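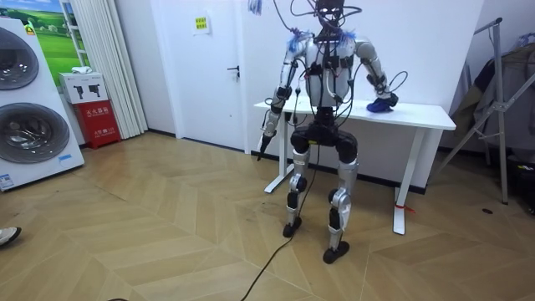 Wie lange fährt der Bus von Dirnach nach Plallby?
45 Minuten, und im Dezember, wenn oben am Sattel der Schnee liegt, auch gern einmal länger.

Drucken | Per E-Mail senden

Der Mittwochsbus

Meine Großmutter fuhr jeden Mittwoch nach Plallby, und wenn man sie fragte, was sie dort eigentlich wolle, sagte sie: Semmeln. Nun gab es Semmeln auch in Dirnach, gleich gegenüber der Kirche und, wenn ich ehrlich sein darf, sogar die besseren, aber das war kein Argument, mit dem man bei ihr weit kam. Sie zog den grauen Mantel an, band sich das Kopftuch um, steckte das Portemonnaie in die Innentasche und die Brille in die Außentasche, und dann ging sie los, immer viel zu früh, so dass sie an der Haltestelle stehen und den anderen beim Zuspätkommen zusehen konnte.

In dem Winter, als ich neun war und meine Eltern in Rivas Arbeit suchten, nahm sie mich mit. Ich durfte am Fenster sitzen — das war abgemacht —, und sie saß neben mir und hielt die leere Tasche auf dem Schoß wie andere Leute eine Katze. Der Bus roch nach nassen Schuhen und nach Orangen. Hinter dem Sägewerk ging es steil hinauf, der Fahrer schaltete zurück, und alle Gespräche hörten für eine Weile auf, weil man sowieso nichts mehr verstand. Oben am Sattel kam die Sprache wieder, und fast immer fing jemand mit dem Wetter an.

In Plallby kaufte sie tatsächlich Semmeln. Sechs Stück, bei einer Bäckerin, die sie nicht leiden konnte. Danach aber gingen wir nicht zum Bus zurück, wir gingen die Seestraße hinunter, am Fischladen vorbei und an dem Haus mit den grünen Läden, bis zum alten Strandbad, das im Winter natürlich geschlossen war. Durch eine Lücke neben dem Kassenhäuschen kam man trotzdem hinein, und meine Großmutter, die zu Hause nicht einmal über den frisch gemähten Rasen der Nachbarn gegangen wäre, schob sich seitwärts hindurch und hielt mir die Hand hin.

»Nur schauen«, sagte sie.

Also schauten wir. Der See war grau und vollkommen ruhig, am Ufer hatte sich eine dünne Haut aus Eis gebildet, und der Sprungturm stand da, als hätte man ihn im September vergessen. Wir setzten uns auf die Stufen und aßen jede eine Semmel, trocken, mit kalten Fingern, und sie erzählte mir, dass sie hier mit 16 schwimmen gelernt habe, heimlich, nach der Arbeit in der Wäscherei Nitano, wo man ihr jeden Abend ein Handtuch geliehen hatte, das am nächsten Morgen wieder im Regal liegen musste.

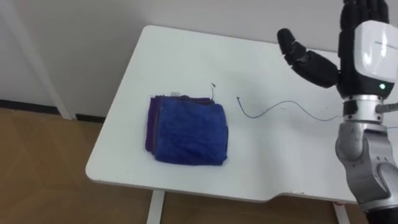
Gefaltete Handtücher, das oberste königsblau.

Das Handtuch, sagte sie, sei das Schönste an der ganzen Sache gewesen. Das Wasser war kalt, und schwimmen konnte sie lange nur nach links, aber dann kam man heraus und wickelte sich in etwas, das am selben Tag noch auf der Leine eines Hotels gehangen hatte, 110 Zimmer, mit Seeblick, und für eine Viertelstunde war man ein Gast. Einmal sei eine Dame auf der Promenade stehen geblieben und habe sie gefragt, ob das Frühstück auf der Terrasse serviert werde. Und was hast du gesagt?, fragte ich. »Bei schönem Wetter schon«, sagte meine Großmutter und lachte so sehr, dass ihr die Krümel vom Mantel fielen.

Ich habe sie später noch oft darum gebeten, mir das Ende zu erzählen, denn ich war überzeugt, dass es eines geben müsse, einen jungen Mann vielleicht oder wenigstens ein Donnerwetter in der Wäscherei. Es gab aber nur den Herbst, in dem das Wasser zu kalt wurde, und dann die Stelle in Dirnach, und dann meinen Großvater, der nicht gern nass wurde und den sie trotzdem sehr geliebt hat.

Auf der Rückfahrt schlief sie ein, kaum dass wir die letzten Häuser hinter uns hatten. Die Tasche rutschte ein wenig, ich hielt sie fest. Vier Semmeln waren noch darin, und ich überlegte den ganzen Berg hinauf, ob ich meiner Mutter am Telefon vom Strandbad erzählen durfte oder ob es eine Sache zwischen uns beiden war. Am Sattel wachte sie auf, sah aus dem Fenster in die Dunkelheit und sagte zu der Frau auf der anderen Seite des Ganges, es werde wohl noch Schnee geben.

»Waren Sie wieder in Plallby?«, fragte die Frau.

»Semmeln holen«, sagte meine Großmutter, und unter der Tasche drückte sie mir die Hand.

Seite drucken | Artikel per E-Mail empfehlen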